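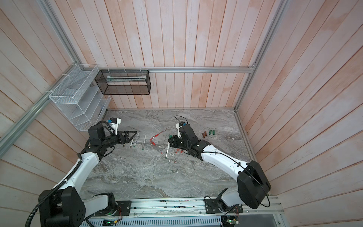 Pens, markers and small cylinders on the gray marble-patterned tabletop, Room 202.

LARILDEN DESIGN CENTER
Supplies and Storage Group
Minutes of the November meeting, Room 202

Present: the Chair, the Secretary, the supplies coordinator, the facilities representative, one representative each from the drafting and model-making sections.
Apologies: the representative of the Usholm site.

The Chair opened the meeting at 2:00 p.m. There was a quorum.

1. Minutes of the previous meeting

The minutes of the October meeting were approved with one correction. Under item 4, "shelf labels" should read "shelf brackets." The Secretary will amend the file copy.

2. Matters arising

2.1 The replacement brackets for the corridor cupboard have been received from Marulanda and fitted. The invoice has been passed for payment.

2.2 The Usholm site has returned its annual supplies form. The form did not include paper. The Secretary has written to request the missing page.

3. Pens and markers

3.1 The supplies coordinator reported on the stock of writing instruments held in Room 202 and the adjoining cupboard. The total stands at 81, against 202 issued to the two sections since the start of the year. The coordinator noted that a large part of the difference is accounted for by ordinary use, and that the sections were not asked to return empty pens before July.

3.2 The drafting section asked that red pens be kept apart from the markers. Members agreed that the two are currently stored and put out together, which slows down anyone looking for a fine point. The model-making section had no objection, provided that green markers remain within reach of the table – they are used daily for marking cut lines.

3.3 It was agreed that every pen and marker will be tested on scrap paper before it is put away. Any that fail twice will be set aside for the refill program offered by Jusasico, if the type is accepted. The remainder will be discarded.

3.4 There was some discussion of loose caps. The drafting section proposed a separate tray. The proposal was not seconded.
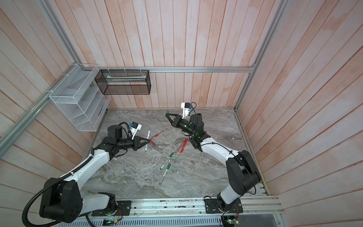 3.5 The coordinator will prepare a revised order on the basis of the tested stock. No order will be placed with Jusasico before the next meeting. The Chair asked that the order list red, green and dark inks on separate lines, as last year's order combined them and could not be checked against the delivery note.

4. Wall storage

4.1 The facilities representative presented a short paper on the wire storage on the walls. Two units are in place at present: the white organizer on the left wall and the black basket on the back wall. Both are to be kept. A third unit had been suggested in September, and members were of the opinion that the existing ones should be properly used first.

4.2 The white organizer has stepped compartments. It was agreed to assign them by section, with the upper compartments going to drafting and the lower ones to model making. The question of labels was deferred until the contents are settled.

4.3 The black basket will be reserved for long items that do not fit in the organizer. Members were reminded that rolled drawings belong in the plan chest in the corridor and should be taken there at the end of each session. 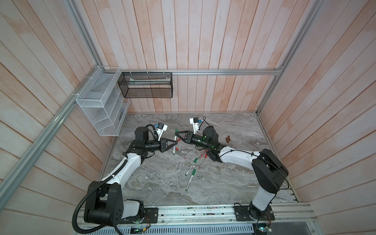 4.4 The model-making section asked whether hooks could be added to the pale wood paneling. The facilities representative advised against drilling into the boards while the present lease terms apply, and will inquire with the building office about fixings that leave no mark. Members accepted this advice. The matter will be brought back under the same heading.

5. Care of the tabletop

5.1 Members noted that crumbs and flecks are left on the surface and are hard to see against the gray and white pattern. It was agreed that the table will be wiped with a damp cloth after use, with all small items lifted first. Abrasive pads are not to be used.

5.2 Ink marks should be reported to facilities the same day. The spirit cleaner is kept in the locked cabinet – the key is signed out at the front desk. 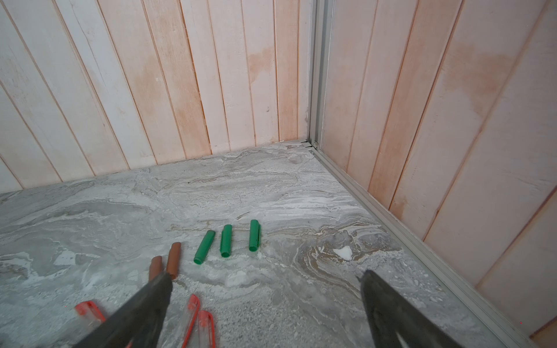 6. Small parts

6.1 The model-making section requested a clear rule for small cylindrical parts, which are easily mislaid. Pieces of this sort are at present kept on the same surface as the pens, and members cited the short green tubes and the brown cylindrical pieces lying in the open, away from the corner. It was agreed that parts will be sorted by color into lidded boxes, green in one and brown in the other, and that the boxes will go in a lower compartment of the white organizer. Hollow tubes are to be checked for scraps before they are boxed.

6.2 The Secretary will obtain a price from Marulanda for 7 lidded boxes.

7. Actions

Supplies coordinator: test stock and prepare revised order (3.3, 3.5).
Facilities representative: inquire about fixings (4.4).
Both sections: submit a list of contents for assigned compartments (4.2).
Secretary: amend October minutes; obtain price for boxes (1, 6.2).

8. Other business

The drafting section asked that the meeting begin at 1:30 p.m. in future. Agreed.

The meeting closed at 3:10 p.m. The next meeting will be held in Room 202 in January.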